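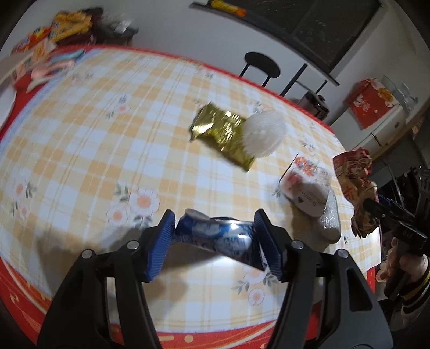

Finger pads wearing unevenly on hand-held grippers, how do I get them square again?

Imad Boutros
March 2022

Hi everyone! I look after a pair of hand-held grippers that we use for recording pick-and-clear tasks (trash, wrappers, cans, that kind of thing), and I'm having a great time with them, but one is starting to annoy me. It has ribbed blue pads on the end of a black linkage, with pivot screws just below the pads. It's been through 3294 recorded grasps on the same pads.

Lately the left pad meets the object first and the right one catches up, so a dented can gets pushed sideways before it's held. With thin wrappers the tips touch but there's a gap lower down – I can slide a business card into it. The other gripper, same build, closes flat. Is this the pads or the linkage? And do I have to redo the calibration afterward? I have a spare set of pads and a small hex driver, not much else.

Veronica Tănase

Ooh, I know this one! Most likely both, but start with the linkage. New pads on a loose linkage will wear crooked all over again.

Take the pads off first. Hold one jaw still and wiggle the other at the tip. If it rocks, a pivot screw has backed out. Snug the screws a little at a time, going left, right, left, right, and open and close the jaws after each turn. You want the rocking gone and the jaws still falling open freely. If they drag, back off a hair. A tiny drop of medium threadlocker on the thread keeps them there, but keep it out of the joint itself (I glued one solid in June and had to warm it up to get it moving again).

Then wipe the pad seats with alcohol. Sugar and grease from snack wrappers get behind the pads and lift one edge, and a very thin film is enough to tilt it. Fit both new pads together even if only one looks worn. Close on a strip of paper at the top, middle and bottom of the pad and tug. The pull should feel the same in all three places.

And yes, redo the open and closed positions. New pads are thicker, so your old "closed" value will be wrong. After my last pad change I did 127 test closes on a soda can before I was happy – that was overkill, but fun!

Sơn Triệu

Mine had the same thing and it was just dirt. Clean it before you buy anything.

Tapio Salminen

Agree with Veronica on nearly everything. I'd skip the threadlocker until you've run it for a day, as the screws often settle and need one more touch. Mark each screw head with a paint pen across onto the plate, then you can see at a glance if one has turned. I check the marks every 7 sessions and wash the pads with dish soap at the same time.

Also look at the ribs. If they're rounded over on one side only, that pad has been doing all the work, and it's ready for the bin.

Imad Boutros

Two of the screws were loose! Tightened them, cleaned the seats, new pads on, and the paper test is even all the way down. Doing the calibration tonight. Paint pen is ordered, thank you all!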